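**Ticket 436 - Shared worktable, Hakgate annex**
**Opened:** September 18, 2019
**Category:** Furniture and surfaces
**Status:** Open, awaiting parts

**Reported issue**

The requester states that the two-section worktable supplied by Vinddale does not hold its alignment. The join between the sections is said to catch the base of stemmed glasses when they are slid from one side to the other. The requester also asks whether supplies stored along the wall may remain there during drink service.

The surface carries the standard cream finish, and the join runs across the middle of the table. A stemmed glass of orange-yellow juice was standing on it, with scissors and a roll of tape farther back near the wall.

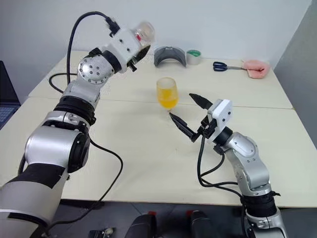

## Actions taken

1. Confirmed the model against the Cisutell inventory. The table is listed as a Hajji 49, rated for shared use.
2. Advised the requester to lift glassware over the join until the work is complete. Bottles are to be kept capped when not being poured.
3. Checked the underside brackets. One fastener had backed out and was tightened by hand. The remaining fasteners were left as found.
4. Measured the height difference at the join. The result was within tolerance at the wall side and outside it at the opposite side - a leveling foot is the likely cause.

## Items on the surface

Small supplies may stay at the back of the table provided that they do not cross the join. The requester was asked to store scissors closed, and to move soft items to a shelf before any liquid is served. A bottle with a red-and-yellow label was noted and requires no action. 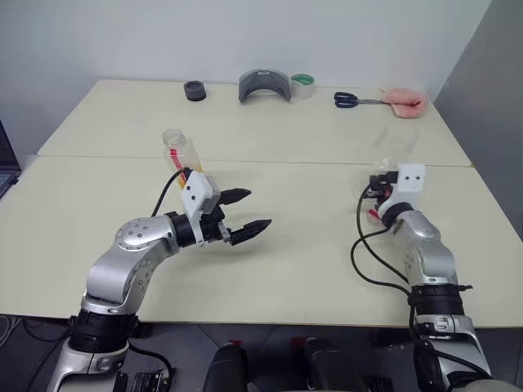

*Attachment 2: Back row of supplies, with tape and scissors near the wall.*

## Next steps

A replacement leveling foot has been requested from Vinddale, with delivery expected within 15 working days. The ticket will remain open until the join has been measured again. If the difference persists, both sections will be referred for exchange in December.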